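Millodville Votes to Keep Its Town Clock Wrong

30 Oct 2019

MILLODVILLE - The clock above the old savings bank on Vastgate will go on running four minutes fast, after residents voted to leave it alone in a ballot that drew a better turnout than the last race for mayor.

The final count was 2,088 in favor of keeping the clock as it is and 781 in favor of having it corrected, out of 2,869 votes cast. There was no box for people who had never noticed, although several wrote that in the margin and had their ballots accepted anyway.

The question came up in June, when the town hired clock repairer Junpei Kubo to deal with a grinding noise. Kubo dealt with the noise in an afternoon and mentioned on his way out that he could set the hands right at no extra charge. The offer was passed to the town council, which talked about it at three meetings and then decided it was too big for the council.

"I thought I was being polite," Kubo said.

Supporters of the fast clock argued that the whole town has been built on top of it. The bakery opens by it. The bus to Ustgate leaves by it, or did until the bus company gave its drivers phones. Amparo Arroyo, who runs the shoe store across the street and led the campaign to keep the clock, said she has been on time for everything for 30 years and saw no reason to start gambling now. 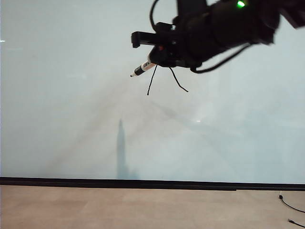

The other side had the facts and not much else. Halina Brzozowska, a retired math teacher, went door to door with a wristwatch and a one-page flyer titled "What Time Is It?" She said most people were pleasant and agreed with her completely, then told her they would be voting the other way.

"A man on Mill Road told me the right time was a matter of opinion," Brzozowska said. "I had him in ninth grade. It did not surprise me."

The campaign had its low points. A yard sign reading "Fast Is Fine" was taken by the high school track team and has not been returned. A public debate at the library started late for half the audience and early for the other half, and the first question from the floor was whether it could be started over.

Town clerk Funmilayo Tijani, who ran the ballot, said the polls closed at 8 p.m. by her own phone, a choice she made without asking anyone. Two voters who turned up by the bank clock found themselves with time to spare and complained about the wait.

Kubo has been asked back in the spring to oil the works, under a new contract that tells him in two separate places not to touch the hands. Brzozowska said she will accept the result. She has asked the council to look into the thermometer outside the post office, which on the day of the vote read 91 degrees.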